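Gripper on cell 2 drops long flat parts, sim says it's fine

Forum: Cells, Grippers and Fixtures
7 posts

slatwise
6 Jan 2026

Wrist view from the sim, fingers open over the part, before the close command.

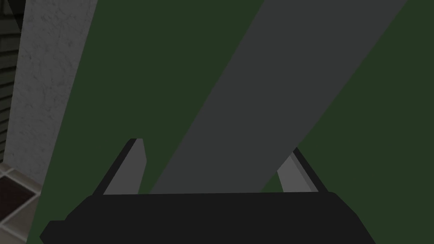 Re: Gripper on cell 2 drops long flat parts, sim says it's fine

torque_and_see wrote:
What is the sim supposed to prove? Both fingers are clear of the part in that view. Every model I've ever been handed picks perfectly. Post what the real one does.

slatwise wrote:
Fair. Real one closes, lifts, and the far end swings down. Sometimes it hangs on, sometimes it lets go over the conveyor. 16 drops last shift out of 182 picks. The integrator (Ovier) looked at the model, said the approach is right and wants to sell us new fingers. I'm not convinced new fingers fix anything.

mlb_fixtures wrote:
I'd believe them on this one. Tapered plates that lean in toward each other at the tips are going to pinch at the tip first. On a long part that's a hinge. Get parallel pads and move on.

torque_and_see wrote:
You can't tell that from an open gripper in a render. They might come parallel when they close. Has anyone checked the real ones with a feeler gauge at the closed position? I'd also want to know when the finger screws were last torqued. We had a Zunano unit at the Etumthorpe plant that "needed new fingers" for months. Two loose screws.

slatwise wrote:
Screws were done in April according to the sheet. I don't trust the sheet, it has the same initials all the way down. I'll pull the fingers tonight.

hexkey_lins wrote:
While you're in there, compare the pick point in the program to where the part balances. The band in your render runs off the top of the view, so I can't see where the middle of it is, and I doubt whoever taught the point could either. If they taught it from the wrist view, they lined up on what they could see.

mlb_fixtures wrote:
Still say pads. You can move the pick point all day and a tip pinch is a tip pinch.

slatwise wrote:
Pulled them. Screws were tight, so there goes that theory. Closed gap is wider at the palm than at the tips by 2 mm, measured twice. Pick point is well off the balance point too, so you may both be right, which doesn't help me decide what to pay for. Moving the point first since it's free. Ovier can wait for their purchase order.

torque_and_see wrote:
Change one thing and run a full shift before you touch the pads. And put the new count up here even if it's bad.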